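Lenticular Prints on a Student Budget
Final project report, Optics and Imaging Workshop
Submitted July 14, 2020
Huw Mostyn, with Aurelio Marín (printing and trimming)

1. What we set out to do

Our proposal promised a portable exhibit of lenticular pictures, the ridged plastic kind that used to come in cereal boxes and wink at you. You print several views of a subject, cut them into thin strips by computer, shuffle the strips together and glue a sheet of tiny lenses on top. Each eye then gets a different view and you see depth without glasses. The proposal said we would make twelve. We made five, and one of those only works if you stand on a chair.

The subject was the old tram depot at Skustovo, where Aurelio's uncle used to work and where we were allowed in on two Saturdays in November. We picked it for its long rows of things going off into the distance, which flatters any 3D process. It also has no heating.

2. Taking the pictures

A lenticular needs a series of views taken along a straight line, with the camera moved by the same amount each time. Professionals use a motorized rail. We used a drafting table's parallel rule clamped to two sawhorses, with a paper ruler taped alongside. The paper ruler got damp the first Saturday and stretched, so the first set is spaced in units known only to that ruler.

For close subjects we moved the camera 2 millimeters between shots. For the long view down the repair shed we moved it a good deal more and argued about how much. I wanted strong depth. Aurelio wanted people not to feel seasick. The print of the repair shed follows my settings and he has asked that this be recorded.

We came home with 590 usable frames. Most of them are of the same fire bucket. It was the only thing in the depot the right distance from the rail, and we kept going back to it for tests.

3. Interlacing

We first tried Pledine, which the lab has a license for. It did the job but crashed every time we gave it more than sixteen views, and it saved its files under names made entirely of digits. After a week we switched to Dondix, a smaller program written by a former student of the department. The manual is one page long and the second half of it is a thank-you note. It worked on the first try, and we were so suspicious that we spent an afternoon checking the strips by hand.

The step that decides everything is the pitch test. Lens sheets are sold by the number of lenses per inch, but the real number is always slightly off, and it changes with viewing distance. You print a page of stripes at many slightly different pitches, lay the sheet on top, close one eye, and look for the band that goes solid black all the way across. Then your partner looks and picks a different band. We settled this by taking the average, and the average was wrong. Huw's band was correct. (Aurelio did not get to edit this section.)

4. Lamination

Anyone repeating this project should put most of their time here. The print has to line up with the lenses over its whole length, and the adhesive grabs on contact. There is no sliding it into place. We ruined 65 sheets of photo paper and, more painfully, nine lens sheets, which are not cheap and can't be peeled.

What finally helped was a stiff, flat bed for the print and a hinge of tape down one long side, so the sheet came down a little at a time behind a rubber roller. We had been working on a lab table with a slight dip in it. We had blamed the printer, the software, the humidity and each other before we laid a straightedge across the table.

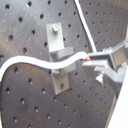
Once the bed was flat, four prints out of the next six came out clean. The remaining two had a trapped hair and a thumbprint, both mine.

Printer resolution turned out to matter less than I expected. We ran the same bucket at 300 dots per inch and at the highest setting the printer has, and at arm's length most of our classmates couldn't pick the better one. Up close the coarse one breaks into fuzz. Since everyone walks straight up to a lenticular and puts their nose on it, we used the high setting anyway.

5. Showing the work

The exhibit was planned for the hallway outside the Dimitrov lecture room. With the building closed we filmed the prints instead, tilting each one slowly in front of a phone. I can report that a flat video of a 3D picture is a flat picture that wobbles. Our families were polite about it.

6. What we would change

Buy the lens sheets in one order, from one batch. Ours came from two, and we had to redo the pitch test for the second.

Don't shoot in November.

Use fewer views. Sixteen looked as smooth as twenty-four on our sheets and the files were easier to live with.

The bucket print is available to the department if anyone has a wall for it. The repair shed is staying with me.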